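Kikmont Team Fundraising Kit for Charity Walks and Snowshoe Events

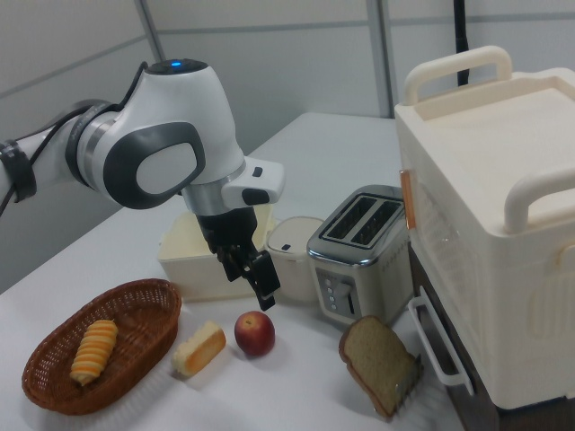

The Kikmont Team Kit is a boxed set for groups of up to 12 people taking part in a charity walk, run or snowshoe event. It has the items a team captain usually ends up buying from several different stores: bibs, a banner, pledge books, a cash pouch and safety pins. Everything packs into one carry bag with a shoulder strap.

The kit is sold by Findetti and ships flat. It can be used for any cause. There is no charity name or ribbon printed on any part of it, and the blank areas take permanent marker, iron-on transfers or the printed labels listed under Extras.

What's in the kit

12 team bibs, tie sides, one size fits most adults over a winter jacket
1 banner with metal eyelets in each corner
12 pledge books with carbon copies
1 zip cash pouch with a clear window for the team name
1 pack of safety pins
1 permanent marker, black
1 team captain sheet for names, phone numbers and pledge totals
1 carry bag

Colors

Bibs and banner come in pink, teal, orange or purple. All the bibs in one kit are the same color. If you need two colors, order two kits, or order one kit and add bibs in the second color from the Extras list. The carry bag is gray with every kit.

The pink has been changed from last season. It is a little darker and does not match the older bibs. If your team is adding new members and still has the old bibs, write to us before ordering, as we have a small stock of the earlier color left.

Bibs

The bibs are made from woven polyester with a bound edge. They go on over the head and tie at each side with two pairs of tapes. For snow events, tie them outside the jacket and leave the lower pair loose enough to take a long step. The front has a blank panel for a name or a message, such as the person you are walking for. The back panel is larger and is meant for the team name.

Youth bibs are sold separately. They fit most children from 8 up to early teens. Smaller children can wear one with the sides tied tight, but it will hang low.

Pledge books

Each book has numbered pages with space for the donor's name, address, amount, and whether the pledge is paid or still owed. The top copy goes to the donor as a note of the gift. It is not a tax receipt. Tax receipts have to come from the charity, so check with your event office about how it wants donor details sent in.

Many events now take most of their money online. The back cover of each book has a blank box where you can write your team's web address or stick a printed code.

Putting on your team name

Marker is the quickest way. Lay the bib on cardboard, write, and leave it overnight before folding. For transfers, use the low setting on the iron with a thin cloth over the bib. Do not iron the tapes. The banner cannot be ironed, so use marker or Vaher labels on it.

Washing

Bibs: machine wash cold, hang to dry. Marker will fade some after several washes.
Banner: wipe with a damp cloth. Roll it for storage, with the printed side out.
Carry bag and cash pouch: wipe only.

Extras

Extra adult bib, single
Youth bib, single
Pledge books, pack of 3
Vaher weatherproof name labels, sheet
Evum hand warmers, box
Replacement eyelets and cord for the banner

Ordering and shipping

Orders placed before noon on a weekday leave the same day. Please allow some 8 days for delivery in the busy part of the season, and longer for mountain addresses. If your event is on a Saturday, choose a delivery date early in the week so there is time to hand things out.

Kits that have not been opened can be returned within a month. Bibs that have been written on or ironed cannot be returned. If a part is missing or torn, send us the number on the packing slip and we will mail the part without asking for the whole kit back.

Teams with more than 12 people

Order a second kit if you want another banner and bag. If you only need bibs and books, the single items cost less. For three kits or more, ask for a group price before you order, as it can't be applied afterward.

Questions about team orders go to Aaliyah Gagnon in the Findetti group sales office. Include your event name, the color you want and the number of adult and youth bibs.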